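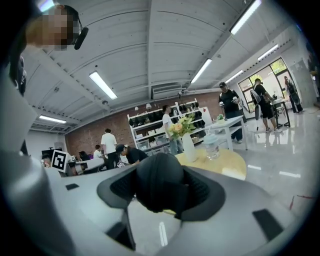 When does the winter coat swap close this year?

Last drop-off is 2026-04-18, four in the afternoon, side door at the Andetti building. After that the rails go back to Pelkonen and we can't take anything until December.

Home News Swap dates Mending Lost property Contact

Right, quick round-up, writing this between two other things so forgive the state of it.

Coats first. Good year. 1780 items through since we opened the rails in December, coats and jackets and the odd snowsuit, which is more than last winter and a lot more than the winter before that. Most went straight out again. What's left is mainly men's large and a surprising amount of children's age 3 to 4, so if you know anybody with a small one please send them along before the close. Prams fine, there's a ramp round the side. Nothing to pay, nothing to sign, you don't have to bring one to take one. People keep asking that. You really don't.

Please check pockets. Every year I put this in and every year the lost property tin fills up. Currently in it: 3 sets of keys, a bus pass, one hearing aid (!), a good fountain pen, a child's drawing of what might be a horse, lots of lip balm. If any of that is yours, come and say. The keys are on a green cord, a plain ring, and a ring with a bottle opener. Tin gets emptied when the rails go.

What we can take up to the close: coats, waterproofs, padded gilets, fleeces if thick, hats and gloves in pairs. Scarves yes. Wellies no, sorry, we did try it and there was nowhere to put them. No duvets. Somebody left four duvets by the bins in a bag marked COATS. They were not coats. Please wash things first if they'll wash, and if they won't, say so on a bit of paper and pin it on, and we'll put it in the pile for the cleaners. Bralik on the corner have been doing our wool ones at cost all winter and we owe them a big thank you. Wool coats from now on need to be with us a week before the close or they won't get back in time.

Mending. The mending table did 70 zips. Seventy! Mostly the bit at the bottom where the pin goes, which is fiddly and hard on the thumbs. If your zip sticks, try a pencil rubbed up and down the teeth before you bring it in, or a bit of candle. Works more often than you'd think. If the slider has come off one side altogether, leave it alone and bring it, don't pull. Same with torn linings, don't use iron-on tape, it goes stiff and then we have to pick it all off again before we can sew anything.

We are short of: big buttons (dark, four-hole, coat size), black thread, strong needles, toggles. Toggles especially. Duffle coats come in with two toggles out of four and go out with four that don't match, and nobody minds but it would be nice. Old coats past saving are welcome for this, we strip them for parts and the rest goes for rags.

Storing your own for the summer, as I get asked. Clean it first, even if it looks alright, moths like a dirty collar. Do up the zip, empty the pockets (see above), wide hanger, not a wire one. Cotton cover or an old pillowcase with a hole cut for the hook. Not plastic, it sweats. Down jackets want to hang loose or lie in a drawer, don't squash them into one of those vacuum bags for six months, they never quite come back. Waterproofs can be re-proofed now while you remember where they leaked. Leave them to dry propely before they go in the cupboard. Lavender bags smell nice and do a bit. Cedar does a bit more but you have to sand it every so often or it gives up.

Money, breifly. We spent 25 pounds on hangers and that was it, everything else was given. Stastetix have offered us shelving from their old stockroom, long metal ones, free if we can collect. So need: one van, two people who don't mind stairs. It's a morning's work at most. Any time after the close is fine, they're not in a rush. If the shelves come we can keep gloves and hats over the summer in place of sending them back out, and we'd start December with something on the table and not have the usual first week of one bobble hat and a sock.

Same place next winter as far as we know. Andetti have said yes in principle, nothing on paper yet, will put it in here when there is. The front room may be getting painted so it could be the back one for the first fortnight. Look for the sign.

Also, school blazers. Three people have asked if we'd do a uniform rail in the summer. Don't know. Would need someone to run it and it can't be me, I'm full up. If you fancy it leave a note in the tin with your number on and what evenings you could do. Sizes would need sorting by school as well, the badges are a pain to unpick.

Last thing. The brown checked coat with the velvet collar that was hung on the rail by mistake while its owner was trying on another one: it went home with somebody. Owner would like it back, no questions, swap you for anything on the rails. It has a theatre ticket in the inside pocket. Drop it at Bralik if that's easier, they know about it.

Hanger returns, any time, side door, leave them in the crate.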